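Framing Week at the Aguiar Room – gallery

Home / What's on / Gallery / Prints and Frames

April 2022

Quick page, more to come when I get a minute. Spent the week getting frames ready for the spring print show. Most of it is done. Labels are not.

The show is called Durkier, after the lane behind the old print shop, and it goes up in the front room first and then along the stairs. 80 prints in all, nearly all small, a few silly sizes that fit nothing we own. Plain frames throughout this time. Last year was a mixture of black, gold and whatever was in the cupboard and it looked like a jumble sale.

Frames came from Skukeo, flat packed, corners in a seperate bag. Good corners. Two arrived chipped and went to the back of the pile. Hanging wire and rings from Jorkelik, 250 rings in a tub, so that's us sorted for a few years.

Order of work, for anyone who wants to do their own:

Wipe the front on both sides. Let it dry properly.
Print in, then mount, then turn the lot over.
Check for hairs. Check again.
Backing board on, pins in, tape round.
Rings a third of the way down, wire slack enough to get two fingers under.

Brown tape, not the white stuff. The white stuff curled off by summer and we had to do the whole stairs again.

Sizes still needed: 11 of the tall narrow ones. If you've got any in the loft please bring them in, any colour, we can paint them. Also short of pins, the little flat kind.

Hanging starts once the paint in the front room stops smelling. Hooks are already up on the left hand wall. Right hand wall has a damp patch so it's getting the big poster and nothing that matters.

Sale prints will be in the rack by the door, £5 each, cash or card. Frames not included in that, sorry, people do ask.

Backing boards
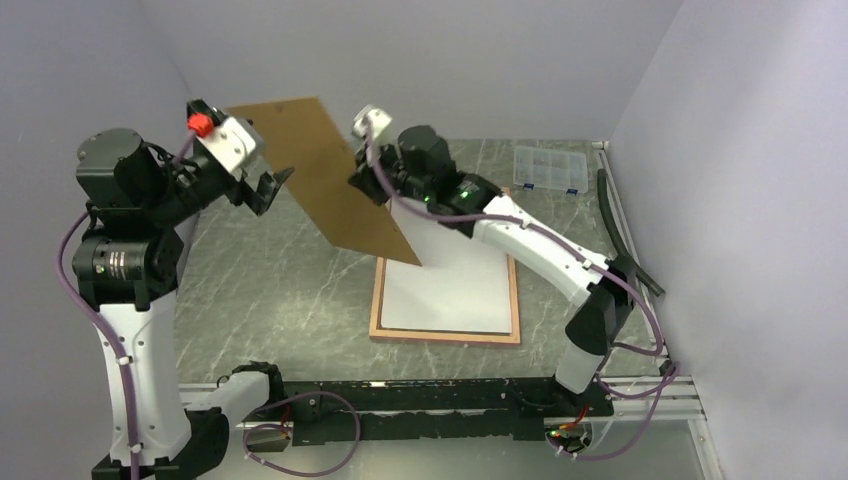
Backing is the slow bit, and where most of the wonky ones come from. Force a board in flat and it jams on the long side, then you're picking splinters out of the rebate with a knife. Much easier to come in on a slant with a corner leading, like the brown board tipped over the pale wood frame, then ease the rest down after it. Same thin brown board for all of the small ones. The clear box with the blue latches at the back of the table is the sort to get if you're buying one, lots of little compartments, and you want your pins and rings kept apart. Grey top wipes down nicely too. More pictures of the walls once everyting is hung.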